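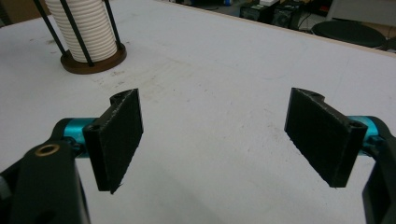
Photo: Nabila Jugah / Torolness table guide

7. Marks on the white top

A white top shows everything. The sales leaflet calls the Torolness "mark-resistant", and we would take that with a pinch of salt. Expect faint grey smudges and scuff marks like those in the photo sooner or later, however careful you are. Most smudges can be shifted. Some scuffs can't, and no spray we have tried has changed our minds.

7.1 Routine clean

1. Clear the part of the top you want to clean.
2. Brush off grit with a dry, soft cloth. Don't press.
3. Add 2 drops of washing-up liquid to a bowl of warm water. More soap leaves a film, and the film picks up dirt.
4. Wring the cloth out hard and wipe with the length of the table.
5. Wipe again with plain water, then dry with a clean cloth.
6. Look at the top from low down, with a window or lamp on the far side. Straight overhead light hides a lot.

Note: If a grey mark comes off on the cloth, it was only sitting on the surface. If it stays put after two goes, treat it as a scuff and go to 7.2.

7.2 Scuffs

1. Run a fingernail across the mark. If the nail catches, stop. You have a scratch, and rubbing will only give you a dull patch round it.
2. If it feels smooth, try a white pencil eraser, lightly, on a small area near the edge.
3. Wipe away the crumbs and check the shine against the rest of the top.
4. Carry on only if the two match.

CAUTION: Do not use scouring powder, wire wool or "magic" sponges. The sponges do work, in the sense that they take the mark off -- and the finish with it.

CAUTION: Never mix cleaning products.

Note: The touch-up pen (part 1509) is sold as an invisible repair. Remzi Akyol tried it on our own table in October and could still find the spot afterwards. It may be worth having for a chip at a corner. We wouldn't put it in the middle of the top.

Section revised 26th May, L. Strachan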